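Cuaderno de taller, julio. Domingo por la tarde, sala de atrás

Entrada larga porque mañana no estoy y Perrine me pidió que dejara por escrito mis pegas en vez de contarlas en el pasillo.

Seguimos con las demostraciones en simulación para Flulix. Tarea: abrir las dos puertas del mueble y dejarlas abiertas, con los dos brazos, teleoperando. Hoy 17 episodios grabados. De esos, 11 los doy por buenos. Los otros los he dejado en la carpeta de dudosos sin borrar nada, porque la última vez que limpié por mi cuenta Annick quería justo los malos.

Lo primero, la etiqueta. El guion de Ledulex marca "éxito" cuando el ángulo de las bisagras pasa del umbral. Le da igual cómo se haya llegado. En dos episodios metí el codo del brazo izquierdo contra el canto de la puerta y la empujé así, sin tocar el tirador, y salió éxito en los dos. Si la política aprende eso, en el simulador va a quedar muy bien en la tabla y en un mueble de verdad va a arrancar el tirador o la puerta. Clotilde dice que con bastantes ejemplos limpios los feos se diluyen. Puede ser. No he visto todavía ninguna prueba nuestra que lo demuestre, y llevamos desde la primavera repitiéndolo.

Lo segundo, los cambios de aspecto. Nurgate sortea las texturas al arrancar cada episodio y en la reunión se presenta como "variedad". Variedad de pintura, vale. Los tiradores salen siempre en el mismo sitio, las bisagras siempre con el mismo rozamiento, el mueble siempre a la misma altura. He mirado los ficheros de configuración y lo único que se mueve de la geometría es la posición de la base del robot, y muy poco. Para mí eso es un solo mueble con muchos disfraces.
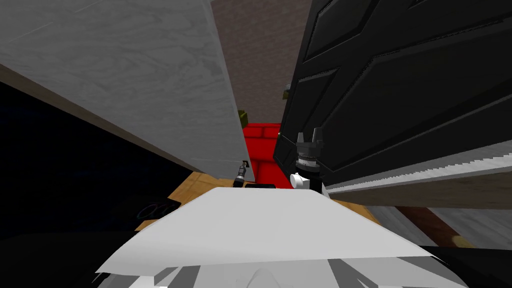
Mi problema de fondo es el punto de vista de la cámara de cabeza. El operador trabaja con lo que le da esa vista, y la red va a recibir lo mismo, así que lo que no entra por ahí no existe para ninguno de los dos. Con las puertas en esta posición queda una rendija vertical y poco más: la clara tapa casi todo el cuadrante superior izquierdo, la negra de paneles se come el derecho, y del fondo se ve una tira de pared y el bloque rojo a medias, escondido por los cantos. La pinza grande todavía se lee bien delante de la puerta negra, pero la otra es una punta oscura y estrecha junto al borde de la puerta gris. Yo sé dónde está porque la llevo en la mano. Al modelo le pedimos que lo deduzca, y encima el propio cuerpo blanco del robot le tapa buena parte de la encimera. Se lo enseñé a Mitiku y su respuesta fue que para eso están las cámaras de muñeca. De acuerdo, pero entonces que alguien mire si están sincronizadas, porque en el registro de hoy la izquierda llega tarde y el exportador rellena los huecos repitiendo el fotograma anterior sin avisar.

Comprobado a mano en 2 episodios, abriendo los registros en paralelo. En ambos la repetición cae en el momento del contacto, o sea en lo único que interesa. No sé si es casualidad ni voy a decir que lo sea en todos. Habría que pasar un script por el lote completo.

Lo tercero, yo mismo. Se me nota el cansancio en los datos. Los primeros episodios del día son lentos y con pausas, los últimos van a tirones y con la misma trayectoria casi calcada. Si solo grabo yo, la red va a aprender mis manías. Noémie grabó una tanda corta el otro día y abre siempre primero la derecha; yo empiezo por la izquierda. Mezclar las dos tandas sin más me parece mala idea, y separarlas nos deja con muy poco de cada. No tengo propuesta buena.

La gente de Marchal pregunta cada semana cuántas demostraciones llevamos. Entiendo la pregunta, pero subir el número es lo fácil: me siento una mañana más y ya está. Preferiría que preguntaran cuántas veces funciona la política con un mueble que no ha visto. Hoy por hoy no podría contestarles, no lo hemos medido.

Pendiente:

Cambiar la condición de éxito para que exija contacto de la pinza con el tirador. Mitiku dice que es media hora, yo pongo un día.
Script para detectar fotogramas repetidos en las cámaras de muñeca.
Pedir a Nurgate que mueva también tiradores y altura. Clotilde tiene el contacto.
Reservar unos cuantos muebles que no entren nunca en entrenamiento. Ya lo pedí antes y se quedó en nada.
Decidir con Noémie el orden de apertura antes de grabar más.

No lanzo el entrenamiento esta noche. Si Annick quiere lanzarlo igualmente con lo que hay, el lote está en la carpeta compartida y los dudosos van aparte; que apunte aquí qué subconjunto usa, por favor, que luego no hay quien compare nada.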